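4.2 Surface wear and recall of ownership

Figure 1. Long wooden handle with stamped lettering near the wider end.
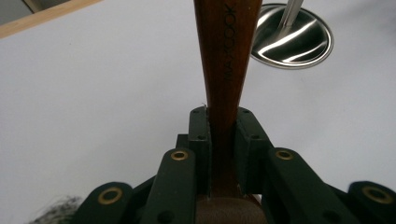 Evdokia Ververidis, commenting on an earlier draft of this section, objected that printed names on kitchen tools are read once, at purchase, and should not be treated as a cue that householders use to tell one tool from another. The objection is a fair one and shaped the coding scheme described below. In the first pass, any lettering on a handle was coded as an identifying mark. In the second pass, lettering was coded only where the respondent mentioned it without being asked.

The change had a large effect. Of the 2331 tool records in the Gurnton inventory, most of those with lettering dropped out of the identifying-mark category in the second pass. Respondents described their tools by length, by weight, by where they hung or lay, and by the person who had given them. Lettering came up mainly when two tools of the same shape were kept in one drawer. In those cases the name served as a label of last resort, used when color and wear did not separate the pair.

Wear was coded on a scale from zero to six. A score of zero was given to a handle with no visible change to the finish; a score of six was given where the grain had lifted along the full length of the grip and the original finish could no longer be made out. Scores were assigned by two coders working apart, and differences of more than one point were settled by a third reading. Wood tone was recorded but not scored. Darker woods hide staining, and a pilot at the Tinness site showed that coders gave lower wear scores to dark handles than to pale ones of the same age. We corrected for this by scoring texture before tone and by keeping the two entries on separate sheets.

Van Acker households, which formed the second sample, differed from Gurnton households in one respect that matters here. Tools in Van Acker were stored upright in open jars, handle down, so that the working end was the part on view. Respondents there rarely spoke of handles at all. When asked to pick out their own spoon or turner from a mixed tray, they looked at the bowl or blade first and turned to the handle only after a wrong choice. Gurnton respondents, who mostly stored tools flat, picked up the handle first and often made the choice by feel before looking down.

This difference bears on the ownership question. We had expected recall of ownership ("whose is this?") to rise with wear, on the grounds that a worn tool has a longer history in the house. In the Gurnton sample it did rise, up to a wear score of four, and then leveled off. In the Van Acker sample wear on the handle had no clear relation to recall, while wear on the working end had a moderate one. The simplest reading is that people remember the part they see or touch when they reach for a tool, and that storage decides which part this is.

Two limits should be noted. First, the Traltemico set, collected before the year 2000, used a shorter form with no item on storage, and its records could not be matched to either sample with confidence. They are left out of the analysis in this section and appear only in the appendix. Second, the mixed-tray task was carried out in a kitchen but not in the respondent's own kitchen. Eirini Nikolaidis has argued that recall tested away from the home drawer will understate the role of position – a spoon that is always on the left is known by being on the left – and our design has no means of testing this. A follow-up with the trays set out in respondents' homes is planned for September.

Section 4.3 turns to tools that had been repaired, where the mark of the repair was often the first feature named.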